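Speaker notes - "Your planner is fine, your evaluation isn't"
Triveck tooling day, Saturday, second slot after lunch

Before starting: check the clicker, check that the plots are readable from the back row. Last year they weren't. Water.

Slide 1. Title

Say who I am, keep it under a minute. I maintain the replay and scoring tools for the Plomance stack. I don't train policies. I read the logs of people who train policies, and after enough of that I stopped believing the number in the first line of the summary.

Warn them that there are no demos today. If somebody came for a video with music, the Funthorpe session is next door and there is still time.

Slide 2. The claim

Put up the sentence from our own release notes: "The kitchen suite is solved in simulation." Let it sit. Ask for hands - who has written a sentence like this? Mine goes up too, I signed off on that one.

Then ask what "solved" meant. In our case it meant that a script returned True at the end of an episode. The script was 44 lines long. I read all of it, and I would encourage everyone here to go home and read theirs.

Slide 3. What the script checked

Object center inside a box drawn over the target. Checked once, on the last step. That's all.

It didn't check whether the object was upright. It didn't check whether the hand had let go. An episode where the policy pinned the item against the target and held it there until the timer ran out scored the same as a proper placement. Go slowly here, people tend to nod along and miss that the second case is a failure.

Don't get dragged into the reward shaping argument. If it comes up, say it's a separate talk.

Slide 4. The replay

We reran 263 episodes that had been marked as successes and scored them again with three extra conditions: released, stable for a full second, nothing else on the counter displaced. I am not going to show the new percentage on a slide. Every time I do, that becomes the only thing anyone remembers, and it depends heavily on what "displaced" means. Our threshold was picked in an afternoon. Anyone who wants the number can have it with the threshold attached.

What I will say is that the drop was big enough for two teams to change what they were working on.

Slide 5. Reaching into containers

Spend time on this one. It is where the planner people and the perception people blame each other, and both have a point.

The right hand has its fingers over the rim of the basket, just beside the blue and white item. From a render like this, can you tell me whether the grasp will work? I can't. The old script couldn't either, and it had access to the full state. It only looked at where the item ended up.

Point at the other side as well. The left hand is up, fingers together, with the thumb out over the edge of the plate. Our collision log only covered the arm doing the task. So if the idle hand clipped a plate, no record of it existed anywhere in the pipeline. Let them look at that for a few seconds before moving on.

The placemat in the open part of the counter is a good moment to bring up the box check. It's an oval. Our target regions were rectangles, axis-aligned, so on anything oval the corners of the box hang off the shape. You can be "on the mat" and sitting on marble. 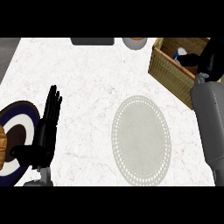
Slide 6. Contact is a setting

Physics step size, friction, contact stiffness. These live in a config file that gets copied from project to project. Ours came over from Shirazi, the project before this one, and had a comment in it saying "temporary".

Story about the friction value: we changed it, success went up, and for a week everybody was sure the new planner had done it. The planner had been merged the same day. Lesson for the room, and it's a dull one: one change per run, and put the config hash in the results table. If your results table has no config hash, I don't know what I'm looking at.

Possible pushback: "randomize friction and the problem goes away." It gets better. I would still want to see the range, and who chose it, and whether it was chosen before or after the results came in.

Slide 7. Perception gets a free pass

In the suite as shipped, the planner was fed object poses straight from the simulator. The release notes did mention this, in a footnote. With estimated poses, basket tasks suffered most, mainly from the rim hiding part of the item. Objects standing out on the counter were mostly fine.

I don't object to ground truth poses. I use them every day to isolate planner bugs. I object to the two kinds of run sharing a column.

Slide 8. What we changed

Keep it short, they can read the slide.

Scoring runs over the whole episode. Both arms are in the collision log. Target regions use the real mesh outline. Any run on ground truth poses carries a tag that can't be removed from the summary. The full replay set is now 1155 episodes and takes one night on one machine, so cost is no excuse.

Slide 9. What I still don't trust

Our stability check. One second is short. Also our own scorer, which has had 7 bug fixes since April, and each of them moved the numbers a little. I expect an eighth.

And transfer to hardware. We have a few runs, they look encouraging, and a few runs is what they are. If asked for a correlation figure, say no.

Slide 10. Questions

Leave this up. If the room is quiet, ask how many people could name their success threshold without opening the code. Repeat questions into the mic, the recording doesn't pick up the audience.

Tool link is on the last slide. The docs are out of date, use the readme.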